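Access to early learning in the Unbridge district

6 June 2026

The Unbridge district will open enrollment for its expanded preschool program in September, and families have asked this writer a number of questions about how places will be assigned. The district's published plan answers most of them, although it is a long document and parts of it are hard to follow.

At present there are 626 funded places for four-year-olds across the district. The expansion adds 120, nearly all of them at the Drornska and Mfinanga centers. The most recent household survey recorded 1,589 children of eligible age, so a large number of families will remain on a waiting list or will continue to pay for private care.

Places will be offered in 2 rounds. The first is reserved for households that meet the income standard and for children with an identified developmental need. The second is open to all residents and will be decided by lottery. A family that declines an offer in the first round may still enter the second, but it will not keep its earlier position.

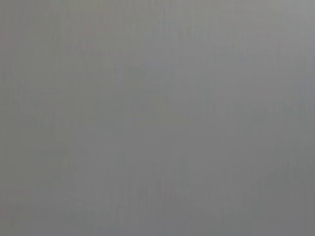
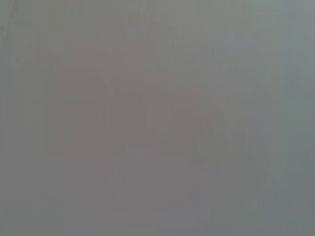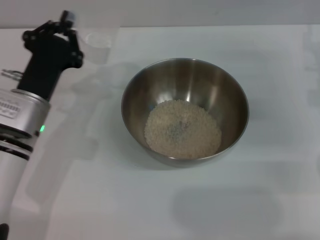

Transportation is the weakest part of the plan. The Mfinanga center is well served by the existing bus route, and parents who work in town will be able to drop children off before a standard shift. Drornska is another matter. The last morning bus arrives well after the start of the school day, and the plan says only that the timetable will be reviewed. Families in the Estar neighborhood, many of whom do not own a car, would be offered places at Drornska under the current boundaries.

I have written to the district to ask that the Estar boundary be redrawn before the first round of offers is mailed. A shift of a few streets would place most of those households within walking distance of Mfinanga.

The plan is stronger on staffing. Lead teachers will be paid on the same scale as kindergarten teachers, and assistants will receive paid time for training. Centers in this area have lost experienced staff to the elementary schools for years, and the pay gap has been the reason most often given at exit interviews.

Written comments on the boundaries may be left at the district office or at either center. Parents who need the enrollment packet in another language should ask for it at the front desk.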